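Two arms and one table: a visit to the Trastis workshop

The Trastis workshop has 20 members and one long bench which everybody wants to use. At the end of this bench, since September, two of the members are building a pair of robot arms. They call the project Clamen. I spoke with the one who does the software. He asked me to leave his name out, as the other members already tease him enough.

He is an electrician by profession and had never built a robot before. "I wanted a machine that holds a thing while I work on it," he told me. "One arm holds, the other arm moves. It sounded simple when I said it in the kitchen."

The first arm came from a kit, which they changed a lot. The second was bought used from a small firm called Predley, without a manual. The two did not speak the same language, so he wrote a program between them and gave it the name Odera. It has 3544 lines now. "Half of them are me checking that I did not make a mistake in the other half," he said.

I asked what was the most difficult part. He thought for some time before he answered. "The cables. Everybody expects me to say mathematics, but a cable that is 2 centimetres too short can stop you for a whole evening."

He tries every movement in simulation before he switches on the motors. This rule came after the first arm hit the second one and broke a bracket. It was a cheap part, but they waited long for the new one.
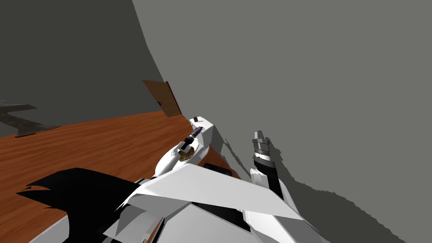

"On the computer I can crash 75 times and then go to bed," he said. "In the workshop I crash once and I must write to the supplier." Still, he does not trust the simulation fully. The friction is wrong, he explained, and the real joints have some play in them - he feels it when he moves them by hand.

When I asked if the arms will be ready for the winter, he was careful. His colleague wants to add a force sensor first, and they have not agreed who pays for it. Before I left he showed me the new bracket, still in its bag. He planned to fit it the same evening, after the bench was free.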